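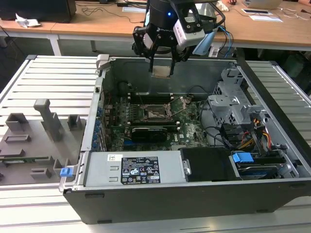
The arm over an open tower at the teardown bench.

Robots on the teardown bench: your questions, my answers

I run the bench at Urent's computer refurbishing shop in Vakovdale, and since the arm arrived I've been answering the same questions in the break room, in the parking lot and once in line for tacos. So I'm writing them down! If you're new, or you work in another department and you're curious, start with these and then come find me.

Who are you, and why are you the one writing this?

I'm Kamlesh Dixit. I took apart office desktops by hand for years before I got moved over to look after the automated bench. I still take plenty of them apart by hand. I'm no programmer, and I had a lot of these questions myself back in June.

What kind of work is the arm meant to do?

Small, repeated moves inside a case that's already been opened. Think of picking up a part, holding it over a spot on the board, placing it, backing away. People do that all day here and it's murder on the neck, because you're bent over a tower with your nose practically in the power supply. The arm doesn't have a neck, so I'm happy to let it have those moves.

Is it replacing anyone?

We had 16 people in teardown and testing before the arm came, and we have 16 now. What did change is who does what. Two of us are on the bench full time, and the rest rotate through. I can't promise you what the company decides years from now (I'm not in those meetings), but if the numbers were going to change you'd hear it from management and not from a FAQ.

Do I have to learn to code?

Nope. The Sharifi software we use for job setup is mostly picking a job, checking the part list and pressing start. You will need to learn how to pause it, how to release the fingers and how to read the log. That's a morning of training, and then you shadow somebody until you're comfortable. Deepak Dubey does the training and he's very patient — he taught me, so he must be.

Why do you start with the processor area? Isn't that the hardest part?

It kind of is, and that's why we wanted to tackle it early. A CPU socket is full of tiny contacts, and if you bend them you've turned a decent board into scrap. Everybody on the floor has done it at least once. I've done it more than once, and I remember each one.
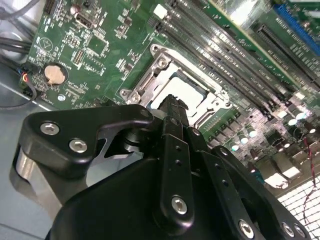
Close-up at the socket, with the retention frame around it and the memory slots alongside.

What happens when it gets something wrong?

You pause it and take a look. Most of the time the part is a little off from where the job expects it, and you either set it straight or finish that machine by hand. Then you write a line in the log. Please do write the line! I know it's tempting to skip it when there's a stack waiting, but Deepak reads all of them and the job settings get changed based on what we put in there.

Will I get in trouble for stopping it?

Never. Stop it if you don't like the sound it's making. Stop it if you dropped a screw. I stopped it once because I couldn't remember if I'd clicked the right job (I had). You don't need to ask first.

Who still opens the cases?

We do. Side panels come off by hand, and so do most of the cables. Every manufacturer has its own idea of where a latch ought to go, and older models come in with dust, bent rims and mystery stickers. A person sorts that out in seconds. The case goes on its side on the slatted platform, you check that it sits flat, and then you step back behind the line.

Does it make the day more boring?

I worried about this one a lot. Some stretches are quiet, sure, and watching a machine is tiring in its own way. We rotate every 2 hours so you aren't staring at one bench until lunch. What I do more of now is figuring out odd faults on the test side, and I really like that part, so for me it's been a good trade. One or two people on the team miss having their own bench, and I get that too.

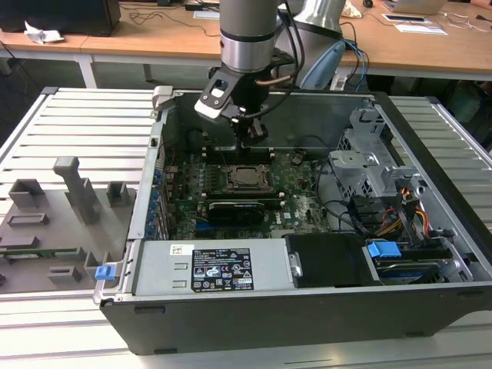
How long does it take to feel comfortable working next to it?

Most people here needed 10 shifts or so before they quit thinking about it. The first couple you'll be jumpy, and that's fine. Ask to be paired with someone if you'd like, and tell your lead if you'd rather wait a rotation before you start.

Did our pay change?

Base pay stayed the same. People who finish the bench training get a one-time 2000 dollars, paid out after the shadowing is signed off. If yours hasn't shown up, talk to payroll and copy me.

Can the Ikside site get one too?

They've asked! Their floor is laid out differently and they see more laptops than towers, so it would need its own setup. Deepak is going over there to measure. I'll update this page when I hear more.

Where do I send a question that isn't on here?

Put it on the sheet by the bench or just walk over. I'm usually around until 4 p.m., and mornings before the first rotation are the best time to catch me.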